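[bench-teleop] Re: pausing during handovers, and do you keep them?

Hi all,

Sorry for sitting on this, December always eats me alive. I wanted to answer the message below properly because it's the exact thing we've been fighting about in our lab since summer, and I finally have something more useful to say than "yeah, same."

> We're collecting demos for a two-arm tube handling task
> at the Testley site, driving both arms from a leader pair.
> Our operators freeze a lot. They get the tube over the
> rack, stop, lean in, look, nudge, stop again. The policy
> we trained on it has picked up the freezing and does it
> in places where there is nothing to look at.
>
> Questions for the list. Do you cut the pauses out
> afterward? Do you coach people not to pause? And does
> anyone park the idle arm in a fixed spot, or do you let
> it wander?
>
> We have 300 episodes so far and I'd really like not to
> throw them all away.
>
> (Also, is anyone going to the Pistomden meetup? Our
> travel form is due soon.)

OK, so first: please don't throw them away! We did that with our first batch and I still regret it. I was convinced the whole set was junk, wiped it to free up the disk, and then two weeks later we worked out a filter that would have saved most of it. Buy another drive.

On cutting the pauses. We tried the obvious thing, which was dropping every stretch where the joints hardly move. It fixed the freezing and broke the insertion. My guess is that the slow part right before a tube goes into its hole is also "hardly moving" as far as a threshold can tell, and we were chopping out the most careful bit of the whole demo. What works better for us now is to trim only when both arms are still AND both gripper commands are steady AND it lasts longer than three seconds. Anything shorter stays in. It's crude and I'm sure somebody on this list has a smarter version (please share it), but the arm stopped daydreaming in mid-air and it still slows down for the hole.

On coaching. This made more difference than any of the filtering. New operators pause when they don't know what comes next, so we have them do the whole task with their own hands first, no robot, until they're bored. Then a run of practice episodes we don't record. By the time they sit down at the leader arms they've stopped thinking about the order of things and the stops mostly melt away. The ones that are left tend to be real looking pauses, where the person can't tell if the tube is lined up. Those I'd keep, and I'd fix the view for the operator instead. We moved the chair! That was it, that was the fix for half of them. One of our people is a good bit shorter than the rest of us and had been guessing at the rack depth for weeks without saying a word.

On the idle arm. I used to let it wander, and I was wrong. If the left arm ends up someplace different every time, the policy has to make something of that, and ours decided the left arm's position told it how far along the task was. So now it has a home pose, low, jaws open, out beyond the stand, and the operator takes it there before the right arm goes anywhere near the rack. The bench looks like this with the right arm at work on the yellow tube:

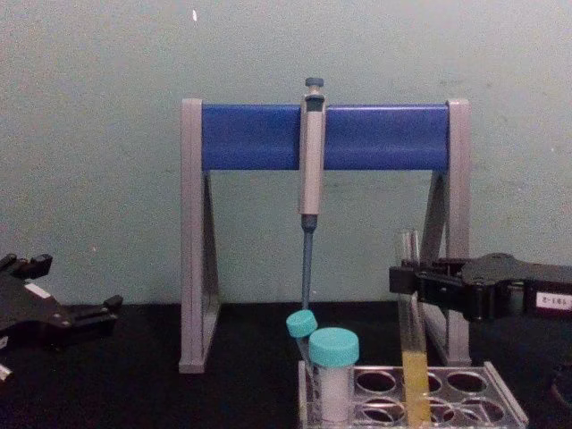 Right gripper with the tube at the rack, left one open on its own side of the pipette stand.

A few notes on the layout, seeing as people asked about ours last time and I never wrote back.

The pipette stand is a pain, but we keep it in the middle on purpose. Our first version of the task had a bare table with only the rack on it and we got lovely numbers, and then we set the thing up on a bench that people use for other stuff and it fell apart. So the clutter is in the demos now. It also makes the operators take a more sensible path with the tube, and I like that the recordings have some going-around-things in them.

The colored liquid is for us as much as for the cameras. Clear water in a clear tube in a clear rack is miserable to watch through a video feed and you lose track of the level completely. With the yellow you can pick out a tilt from across the room. If you do this, mix one big bottle and stick to it. We had a couple of sessions with a paler batch and I'm still not certain whether they hurt.

Grip height matters more than I expected. If people grab the tube too low, the jaws run into the rack on the way down, and they find that out late and have to let go and re-grab. We don't keep the re-grabs. I know some of you do, for the recovery behavior, and I go back and forth on it – for now they go in a separate folder with a note so I can change my mind later.

Session length: 60 minutes and then a different person, no exceptions, even when somebody swears they're on a roll. I looked at our logs and the pauses creep up late in a session, long before people say they're tired. I'd check that in yours before you do anything else, it's a quick plot and it might tell you that the early episodes from every sitting are fine as they are.

One thing I can't help with is the leader arms themselves. We switched to the Tuncer ones and the gravity compensation is a lot nicer on the wrists, but we changed the chair and the practice routine in the same month (don't do this), so I have no idea which of them gets the credit. If anybody has run old leaders against new ones with the same operators, I'd love to see it, even if it's a messy spreadsheet.

And a question back at you: when your operators freeze over the rack, do both hands stop or only the busy one? Ours used to drift with the idle hand while staring at the other, and that's a different problem from a real freeze. It won't show up if you only look at one arm.

I can put our trimming script somewhere if there's interest. It's short and ugly and has our joint names hard-coded all through it, so give me an evening to clean it up. It reads the Jumport log format and nothing else at the moment.

Yes to Pistomden, assuming my own travel form goes through. I'll bring the two plots I keep waving my arms about, the one with the wandering arm and the one with the home pose, and you can tell me whether I'm reading too much into them.

Cheers from the tube bench

--
You are getting this because you are subscribed to bench-teleop.
Please trim quoted text when you reply, and keep big attachments off the list.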